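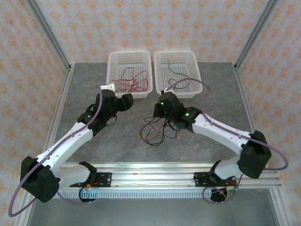 4.3 低压供电线路的连接

本节适用于 Trukelside 系列壁挂式灌溉控制器的室内安装。连接供电线路之前，须已完成 4.1 节的底座固定和 4.2 节的阀门编号。室外阀箱的接线见第 6 章。

注意：控制器输入端为直流低压。严禁将市电直接接入端子排。所有接线操作均应在断开电源适配器后进行。

4.3.1 准备导线

1. 按阀门数量裁取导线。红色导线接正极，黑色导线接公共负极。控制器到分线盒之间的单根长度不得超过 800 厘米。
2. 每根导线两端各剥去 8 毫米绝缘层。剥线时不得损伤铜芯；铜芯有断股的，剪去该段后重新剥线。
3. 在导线两端套上号码管，编号与 4.2 节登记表一致。
4. 压接管形端子。压接后用手轻拉，端子不应松动。

说明：多股细导线散放时容易相互缠绕。建议每裁好一组即用扎带在中部固定，再裁下一组。已经缠绕的导线应从外圈逐根抽出，不要用力拉扯线束末端。 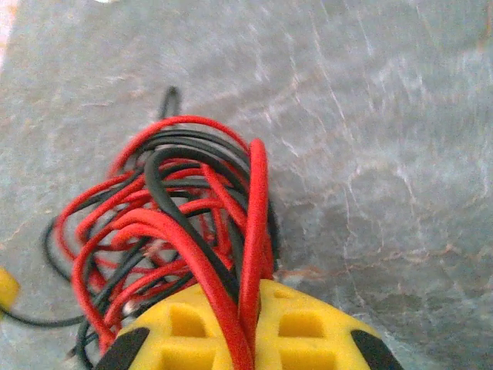
4.3.2 接入端子排

1. 取下控制器下盖的两颗螺钉，将下盖向下推出。
2. 导线由底部进线孔穿入，机壳内预留 22 厘米余量，弯成一个松弛的弧形，不得压在电路板上。
3. 先接公共负极。将黑色导线插入标有 COM 的端子，拧紧压线螺钉。
4. 按编号由小到大接入红色导线。每接好一路，在登记表对应栏内打勾。
5. 未使用的端子保持空置，不得短接。
6. 用线夹固定进线孔处的线束，使端子不承受拉力。

警告：正负极接反时，控制器保护电路会切断输出，面板显示 E4。出现 E4 后应先断电，等待指示灯熄灭，再更正接线。反复带电插拔可能造成驱动模块永久损坏，此类损坏不在保修范围内。

4.3.3 通电检查

1. 确认下盖内无裸露铜丝和剪下的线头。
2. 接通电源适配器。面板自检结束后应显示当前时间。
3. 进入“手动”菜单，逐路开启阀门。单路工作电流不得超过 400 毫安，同时开启两路时总电流不得超过 800 毫安。
4. 如某一路无动作，先检查该路端子是否压紧，再用万用表测量分线盒处的电压。两处均正常时，按第 9 章更换阀门线圈。
5. 检查完毕，关闭全部阀门，装回下盖。螺钉拧至密封垫均匀受压即可，不要使用电动工具。

说明：使用 Ccori 分线盒时，公共负极位于端子排右端，与控制器一侧的排列方向相反，接线时以端子标记为准。使用 Jadbridge 延长线组时，其插头自带极性键，可省略 4.3.1 中的第 4 步，但仍须套号码管。

4.3.4 记录与存档

将填好的登记表复印一份，折叠后放入下盖内侧的文件袋，原件由安装单位保存。登记表应写明导线截面积、各路实测电流和检查人姓名。日后增加阀门的，在原表空白行续填，不另起新表。

控制器停用越冬时，应断开适配器，但不必拆除端子排上的导线。次年二月重新启用前，按 4.3.3 重做一次通电检查，并把实测电流与上一年的数值对照。任一路偏差明显时，先检查分线盒内是否受潮，再检查该路接头。

本节修订：Benedek Borbély。校对：Verna Marchetti。备件订购请联系 Stoston 服务点，订购时提供机壳背面的序列号。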